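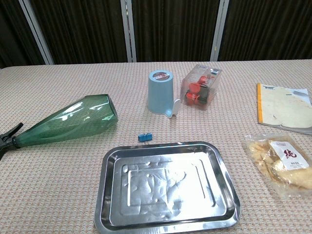

*Fig. 1. Work table with cloth in place. Spray bottle at left, blue cylinder and clear box toward the back.*

## Preparing a cloth-covered table for small-parts sorting

A woven cloth keeps small parts from rolling and deadens the noise of setting them down. It also hides dropped items if the weave is flecked, so the layout matters.

### Cloth

1. Lay the cloth with the grain parallel to the long edge of the table.
2. Smooth from the center outward. Ridges higher than a coin will tip narrow containers.
3. Let it overhang the front edge by 100 mm. More than that catches on the knees.
4. Clip the back corners if the table stands against a curtain. Curtain fabric drags the cloth when it moves.

### Positions

- **Spray bottle:** left side. Lay it down only with the nozzle closed and the collar tight, trigger end away from the work area.
- **Upright containers:** far half of the table, near the center. Anything tapered goes behind the parts, out of the path of the forearm.
- **Clear boxes:** beside the upright containers. Turn labels up. Keep lids shut until the contents are needed.
- **Loose small items:** open area in the middle, one at a time. A tiny blue piece shows well on beige. Tan or pink parts do not; put a sheet of dark paper under them.

### Sorting

Open one box, sort it, close it, return it to its position. Do not work from two open boxes. Parts under 11 mm go straight into a lidded container.

### Clearing

Remove the bottle first, then the boxes, then the upright containers. Run a flat hand over the whole cloth before lifting it. Fold the edges inward and shake it out over a tray.

Layout by Marlies Frei, Altville. Revised September 23, 2023.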